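Gastik phone packing project
Progress report to Predeo
September 29, 2024

Hello again from the packing room! You asked for something short and readable this time (I know the June report ran long, sorry), so I've left the spreadsheets in the shared folder and I'll just tell you how we're doing.

First, the part you're paying for. The new tables are in. We went with white tops in the end, even though Irén argued hard for gray, and I have to say I love them. Dark phones show up on them right away, and so do stray screws and little bits of tape. The old table was brown and scratched and we lost a SIM tray on it more or less every session. They do need wiping a lot, and we're going through more cleaning spray than I budgeted for, so you'll see that line creep up a bit.

The trays have been the big success. Each phone now gets its own shallow tray when it comes out of the drawer, and it stays in that tray through the wipe-down, the screen check and the battery check, right up to the moment it goes in a box. Before, phones were moving around the table on their own and we'd end up with two that looked the same and no idea which one had been checked. We bought 35 trays from Virág and we could use more. Felicidad has started putting a sticker on the underside of each one so the paperwork can follow it. Screens stay switched on and face up until the check is finished, and then the phone gets turned off and boxed.

Now for foil. I promised a proper update on this and it's a mixed one. You'll remember we wanted to try wrapping some of the flat items in plain kitchen foil for storage, partly to get away from plastic sleeves and partly to see how fast people could do it. It's quick, it holds its shape, and it needs no tape – everybody liked that. On the other hand it tears at the corners if you slide a block across the shelf, and once a thing is wrapped you can't tell what it is. We opened more than 12 of them in one afternoon looking for the same item. So I'd like to keep the foil for another month or two with labels on, and then decide. If it's still a nuisance we'll go back to card.

Staffing is fine. Irén runs the checking side and Felicidad has taken over boxing and the stock list, and I float between them and answer the phone (the real one). We lost a little time in the middle of the summer when the Tendora boxes arrived in the wrong size. They took them back without a fuss, but the replacements were slow, and for a couple of weeks finished phones sat in their trays on the shelf with nowhere to go. That's the reason the boxed total is lower than we planned. The checked total is right where it should be, and the boxed one is catching up now.

A few smaller things. The floor past the back of the tables is still a mess of equipment and cables, and I'd like to get some shelving up along there before winter. I have a quote, it's under the limit where I need to ask you, but I'm mentioning it anyway. The lighting is better than it was, although foil under bright lights is pretty hard on the eyes by the end of the day! And we've moved lunch to the other room, finally, after an incident with soup.

What we'd like from you: a yes or no on five more packs of trays, and permission to move what's left of the plastic sleeve money over to labels. Neither one changes the total. If you can let me know before the next order goes in to Virág, I can put it all on one delivery and save us the shipping.

Next up, we finish the backlog of boxes, label the foil items, and write down the checking steps in one place so that somebody new could follow them without Irén standing next to them. She's drafted it already and it's good, just long.
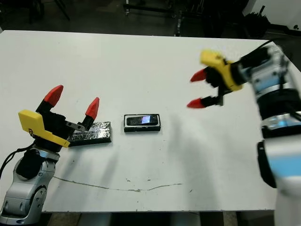 Photo: Gastik packing project

One of the new white tables, with a phone face up in its tray and a foil-wrapped block nearby. The tray and sleeve figures are in the shared folder under "supplies," and I can send them separately if the link gives you trouble again.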